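Teaching a Two-Arm Robot to Handle Zip-Top Bags by Remote Control
Final Project Report, Robotics Laboratory Course
Submitted to the Department of Mechanical Engineering, Borside Technical College
Project group: Tedesco

1. Summary

This report describes a one-semester project in which two robot arms were taught to grip, open and close a plastic zip-top bag. The task was shown to the arms by remote control. An operator moved a pair of hand controllers, the arms followed, and the joint positions and camera views were recorded for later training. The group collected 648 demonstrations and used them to train 3 versions of a control program.

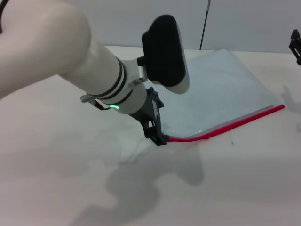 Left arm with its gripper on the corner of the bag, at the start of the red zipper strip.

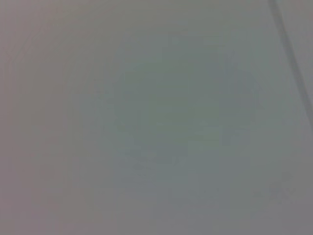

2. Background and Purpose

The course requires each group to choose a task that cannot easily be written as a fixed list of positions. Rigid parts were ruled out early for this reason. A plastic bag folds, slides and changes shape each time it is touched, and a program that moves to the same point every time will usually miss it.

The work continues a project from the previous year, named Brekus, in which a single arm was taught to fold a cloth napkin. The Brekus group reported that most of their difficulty came from uneven demonstrations, as each operator folded the cloth in a different way. The present group therefore decided to give as much attention to how the task was shown as to the training itself.

Three questions were set at the start:

Can an operator with no earlier experience learn to control both arms well enough to produce usable recordings?
Does a fixed written procedure for the operator improve the trained program?
Which camera views does the program need?

3. Equipment

The station consists of 2 arms mounted behind a light-colored table, each with a two-finger gripper. Each arm carries a camera at the wrist, and one further camera looks at the table from above. The controllers were borrowed from the department. Recording was done with Dininum, the college's own logging software, which saves all camera views and joint positions on one clock.

The bags were a common clear type with a colored zipper strip. The strip was important to the choice. A fully clear bag was tried first, and operators working from the screen could not find its edge on the white table without leaning over to look at the bag directly. Since the trained program would have only the cameras to work with, operators were not permitted to look at the table during a recording.

4. Method of Demonstration

4.1 Operator practice

Each operator completed 2 practice sessions before any recordings were kept. In the first, the operator moved foam blocks from one side of the table to the other with one arm. In the second, the operator passed a block between the arms. Practice with bags began only after that.

The most common fault in practice was speed. A new operator tends to move the controller at the pace of a human hand, and the arm arrives late and overshoots. The motion scale was reduced for all operators after the first week of April. This made each demonstration longer but gave smoother paths.

4.2 Written procedure

The following procedure was used for all demonstrations that were kept:

Place the bag flat on the table with the zipper strip toward the left arm.
Return both arms to the start position.
Start the recording and wait for the tone.
Lower the left gripper to the near corner and close it on the film at the end of the strip.
Lift the corner slightly and hold.
Bring in the right arm and grip the opposite layer of film.
Draw the two layers apart until the seal opens.
Release, press the seal closed along its length, and return to the start position.
Stop the recording and mark it as complete or failed.

The fourth step caused the most failures. If the gripper came down too far, the fingers pressed on the table and the arm stopped itself. If it stayed too high, the fingers closed on nothing. Operators were told to lower the gripper in short moves and to check the wrist view before closing.

4.3 Recoveries

At first, a demonstration with any mistake was thrown away. The first trained program then had no way to respond when a grip failed, as it had never been shown one. From that point on, operators who missed the corner were asked to open the gripper, raise it and try again within the same recording. These recordings were kept and marked separately.

5. Camera Views

The wrist cameras give useful detail when the gripper is near the bag, but their views are not equally useful at every moment. A wrist view may contain only blurred gray surface, with little to tell the program where the gripper stands. The overhead view covers the whole table but is less helpful for judging the height of the fingers above the film.

The group trained one version with the overhead camera only, one with the wrist cameras only, and one with all views together. The overhead version moved to the correct side of the bag but often closed too high. The wrist version did well once it was near the strip and poorly before that — in several trials it wandered along the table edge and had to be stopped. The combined version was the most reliable of the group and was used for the final demonstration to the department.

A short study of sharpness was also planned, in which blurred views would be removed before training. It was not completed. Removing single views from a recording broke the timing between cameras, and the group did not find a clean way to repair it before the deadline.

6. Discussion

The first question can be answered yes, with limits. All operators reached a usable level after the practice sessions, but opening the seal remained hard for every operator. The controllers do not return any sense of force, so the operator must judge from the screen how tightly the film is stretched. Several bags were torn in this step.

On the second question, the group believes that the written procedure helped, but the evidence is weak. No full set of recordings was made without it, and a fair comparison was therefore not possible. Early practice recordings were too few and too mixed in quality to serve.

On the third question, the results favor using all views. It should be noted that every trial was run under the same room lighting and on the same table. The program was not tested on a different surface or with a different type of bag.

7. Recommendations for Later Groups

Mark the start position of the bag before the first recording, and vary it on purpose only after the basic task works.
Record recoveries from the beginning.
Check the wrist views after every session, while the station is still set up.
Keep one operator's recordings apart from another's so that differences in style can be studied.
Store opened bags separately — repeated use softens the seal and changes the task.

8. Division of Work

Operation of the arms was shared equally. Training, data review and the writing of this report were divided by section, and the complete text was read and approved by all members of the group. The recordings and the written procedure have been left with the department under the project name Tedesco.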